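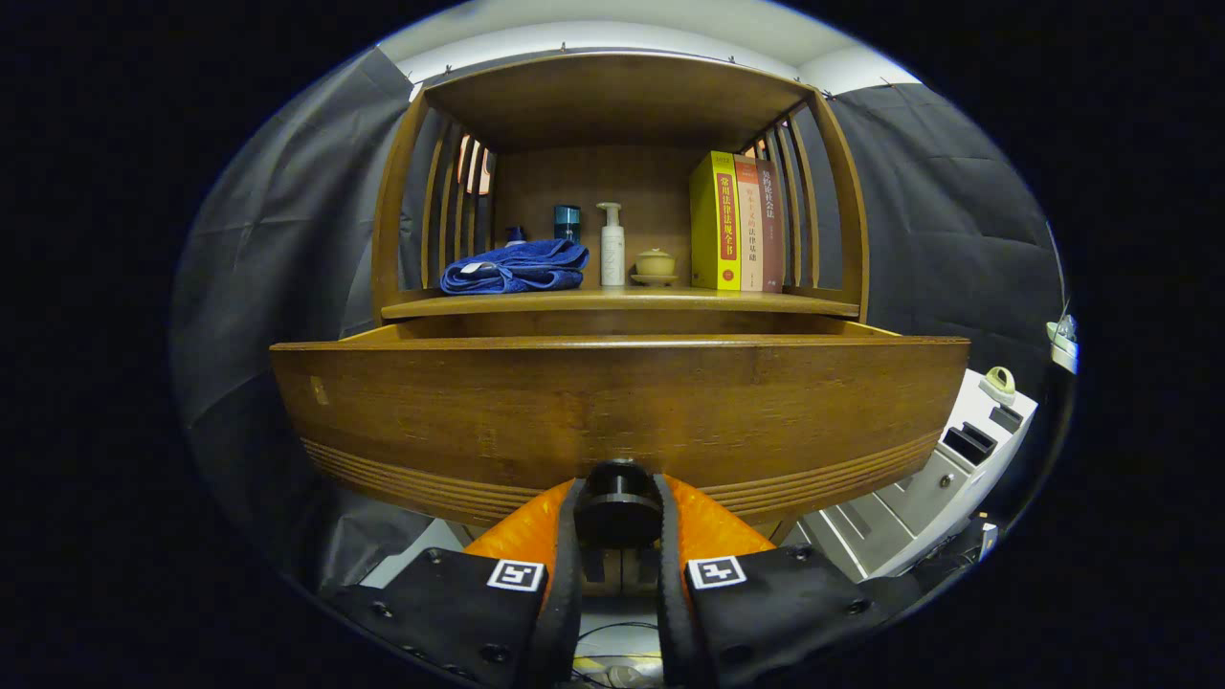 The gripper at the cabinet drawer, with both finger markers in view of the lens.

Building a hand-held gripper for recording drawer demonstrations, and checking whether the recordings are any good

A hand-held gripper is a robot hand with no robot. You hold it, you do the chore, a camera on the tool records what the fingers see, and later you try to teach an arm from the recordings. The pitch you'll read everywhere is that this is cheap, quick and nearly as good as driving the real arm. Cheap I'll grant. The other two I've had to argue with for most of a winter at Skellgate, our shared workshop, and this page is what I'd want in front of me if I did it over.

It assumes you can print or cut your own plates, tap a hole, and run a camera calibration script without being walked through it. I'm not going to tell you which policy to train. I don't trust anybody's ranking of those, including mine.

What to settle before you cut anything

Start with the arm you'll copy to, even if you don't own it yet. The fingers on the hand-held tool have to be the same shape as the fingers on the arm, pads included. I've seen people make a lovely light tool first and then discover the arm's fingers are longer, and all of that drawer footage now shows contact happening in the wrong place. Measure the arm fingers. If there's no arm, pick a finger length and write it on the wall, because you'll be tempted to change it.

Then settle the camera. It goes on the tool, looking down the fingers, and both fingertips need to be in view at full open and at full close. A wide lens helps with that and also gives you black corners and lines that bend near the edges. People sell this as "natural context." I'd call it the price of seeing your fingertips and the cabinet together. Don't crop the corners off until you've calibrated.

The fingers

Make the left and right plates as a pair from one drawing, mirrored. Screw them down; don't glue. You'll have them off more often than you expect, mostly to change pads.

For the pads I use an orange textured sheet. I tried smooth first. On a drawer front with a curve to it, a smooth pad slides off to one side as you pull, and you correct with your wrist without noticing, and now the wrist correction is part of what you're teaching. Texture cut that down a lot. It did not get rid of it.

1. Clean the plate and scuff it lightly.
2. Cut the pad slightly oversize.
3. Stick it down from the tip end toward the mount, pressing as you go.
4. Trim flush with a new blade.
5. Leave it overnight under a clamp.

Color is worth a minute of thought. Black fingers with bright pads are easy to pick out against wood, and easy for you to check by eye when you scrub through footage. Whether the network cares, I couldn't tell you. Leif Sandberg insists it does. He hasn't shown me a run that proves it.

The markers

One square marker on each finger. Their only job is to tell you how far the fingers are open, by measuring the distance between them in the picture. That saves you an encoder, a cable and a board.

Print them matte. Glossy ones flare under a ceiling light and the detector drops them, generally at the moment of contact when you're leaning over the thing. Leave a white border around the black. Each marker needs its own ID, which sounds too obvious to write down until you've printed the same one twice. I have.

Mount them flat. A marker that's bowed over a screw head will still detect, and it will give you an opening width that's wrong by a steady amount, which is worse than failing. Put a straightedge across it and look for light.

The mount and the weight

The round black mount in the middle carries everything, so make it stiffer than seems reasonable. My first one flexed. I found that out by closing the fingers on a steel block ten times and getting ten widths.

Weigh the tool as you go. My finger assembly alone came to 306 grams and I was pleased with myself. With camera, battery, handle and mount it was 811. That's fine for a few minutes. After an hour your pulls get lower and lazier, and the data goes with them. I now stop sooner than I want to.

Keep the cables slim and tie them back to the handle with slack. A stiff cable pulls the tool off line just before you touch the drawer, and you'll blame the tracking.

Calibration, done twice

Calibrate the lens with the camera already on the tool and the focus locked. Then calibrate the finger width:

1. Close the fingers fully and record for a few seconds.
2. Open them fully and record again.
3. Close them on a block you've measured with calipers, then on a second block of a different size.
4. Fit the line from the two end points and see whether both blocks land on it.

If the blocks don't land on it, something is loose or a marker is bowed. Don't fit a curve through the error. I know there's a script going around that does this for you. It hides the problem until you put the tool down hard once.

Then do the whole thing again after an hour of use. The second calibration is the one that tells you something.

Recording at the drawer

I use a cabinet with a bowed front and one wide drawer, and ordinary stuff on the shelf over it: a towel, a pump bottle, a lidded teacup on a saucer, some books. The curved drawer front is a nuisance, and I'd pick it again. A flat box drawer makes everybody's method look good.

Hang plain gray cloth behind the cabinet for the first batch. Plain cloth means fewer things changing while you're still finding faults in the tool. It also means your tracking has less to hold on to, and if you're estimating the tool's motion from the camera you can lose it when cloth fills the view. Keep some detail in shot. Books and bottles do fine.

Each take, for me, goes like this:

1. Set the drawer to its starting position. Vary it.
2. Start recording with the tool well back, fingers open.
3. Approach at one steady speed. Slower than your hand wants.
4. Make contact, pull or push, and stop.
5. Let go, back away, then stop recording.

Step five is where people cheat. They cut the recording as soon as the drawer has moved, and then wonder why the arm won't let go.

Move the shelf things between takes. Move yourself as well. If you always stand in the same spot, you've taught it the spot.

Looking at what you got

My January batch came to 3389 takes, spread over a lot of evenings. I was told that was plenty. So I sat down and watched a share of them at double speed with a notepad, and I suggest you do the same before you train anything. I threw out takes where a marker vanished at contact, takes where the motion track jumped, and takes where I'd bumped the cabinet. The pile shrank more than I liked.

After that, replay before you train. Take one clean recording, send it straight to the arm with no learning in between, and see if the drawer moves. If a straight replay can't do it, the training won't rescue you. When I took mine to the arm at Toltbridge, the fingers came in low every time. I'd measured the camera offset from the wrong face of the mount. All those evenings, and the fault was in a number I'd typed on the first day.

The good news is that it could be fixed in the data. Had it been the finger length, I'd have been starting again.

Things I still don't believe

That a beginner can build one of these in an afternoon. The parts, maybe. A tool you can trust the numbers from took me three rebuilds.

That you can skip the arm. You can put it off - that's all.

That more takes will fix bad ones. I've heard this from people who sell storage.

If you want the short version of what to spend time on, it's the mount and the markers. The handle can be ugly.

Comments (4)

Leif Sandberg
I'll bring you the color run. Same cabinet, orange pads against black pads. You'll have to admit it in writing under this post.

gevden
How do you keep the trigger from jerking the tool at contact? Mine dips each time I squeeze and it shows up clearly in the track.

Pascal Pons
gevden, soften the return spring and make the trigger longer. I had the same dip and it mostly went away. Also agree about replaying first. I skipped it and lost a month. One thing I'd push back on is the plain cloth, I had so many tracking dropouts with a bare backdrop that I gave up and pinned posters on it.

M. Sjöberg
Which face of the mount should the offset be measured from? You say you used the wrong one but not which is right.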